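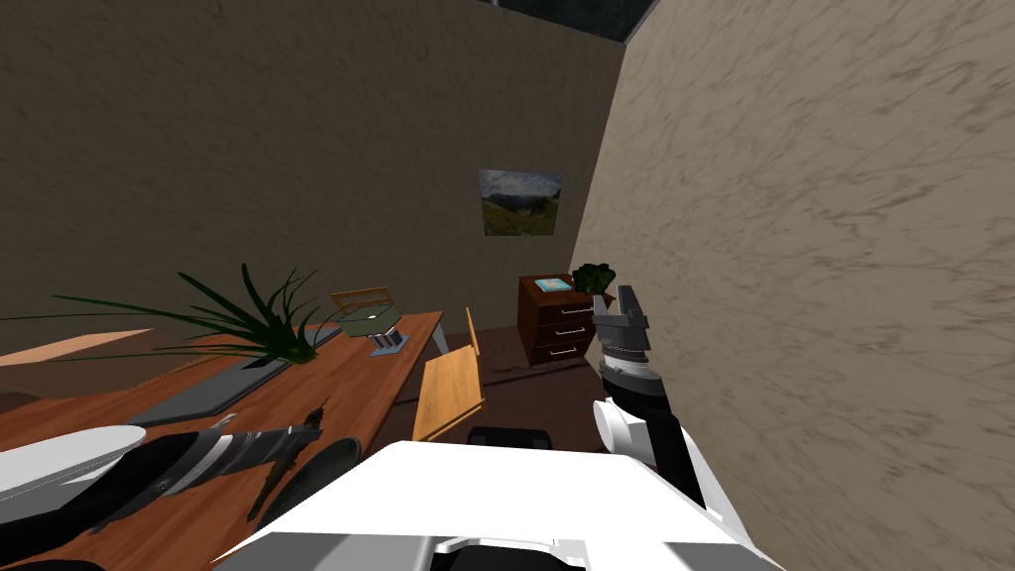
Credit where it was earned: the case for attribution files in community mods

Every community modification of any size is built in part from the work of people outside the team that releases it. Models, surface textures, sound recordings and scripts pass from one project to another, often over many years, and the names of those who made them are easily lost on the way. Even a plain rendered room, with a long orange-brown wooden table, a textured beige wall and a dark brown nightstand in the back corner, may draw on several authors, and a player walking through it has no means of knowing who they were. It is the view of this association that the release archive should say so, in a file that any player can open and read.

The difficulty was well illustrated by Horkalwood, the forest exploration mod whose third public version was withdrawn from download last November. The team had acted in good faith. Its archive held 2,964 separate assets, and when an outside modeller asked for confirmation that her licence terms had been followed, the team could not establish where 113 of them had come from. Two of the original members had left, and their notes had gone with them. Players lost access to the mod for 60 days while the remaining members wrote to former contributors, replaced what they could not trace and rebuilt several maps.

Zdzisław Laskowska, who led that work, has since argued that hosting sites should refuse any upload without a complete attribution file. We have considerable sympathy with her position. A rule applied at the point of upload is simple to understand and treats every project alike. Promurow already asks for a licence statement on its submission form, and extending the form to cover individual assets would be a modest technical change.

We nevertheless stop short of supporting a compulsory rule. Many first releases are made by one person, sometimes a young one, learning the tools as they go. A form with hundreds of empty fields would turn some of these authors away, and others would fill it with guesses. A false attribution is harder to correct than a missing one, as it tends to be copied into the next project without question. Ynyr Lougher made this point to our members in respect of Filloris, where a single wrong name in an early readme was repeated in every later version and in two unrelated mods.

What we would support is a common plain text format, kept alongside the assets from the first day of work. Each entry would give the file name, the author, the source and the terms of use. Where the author is unknown, the entry should say 'unknown'. Hosting sites could then display the file on the download page and mark those projects that supply one, leaving players and other authors to draw their own conclusions.

Objections will be raised about the labour involved. It is true that recording sources is dull, and that unpaid developers would prefer to spend an evening on level design. The Horkalwood team spent far more than an evening. The small Nowicki texture group has kept such a file since its first pack – one line added whenever a file is added – and its members report that they scarcely notice the task.

There is also the matter of courtesy. Most mod authors receive no payment, and a name in a text file is frequently the only return they will ever see. Teams preparing a release this winter are asked to check their archives now, while the people who can answer questions about them are still within reach.

October 24, 2025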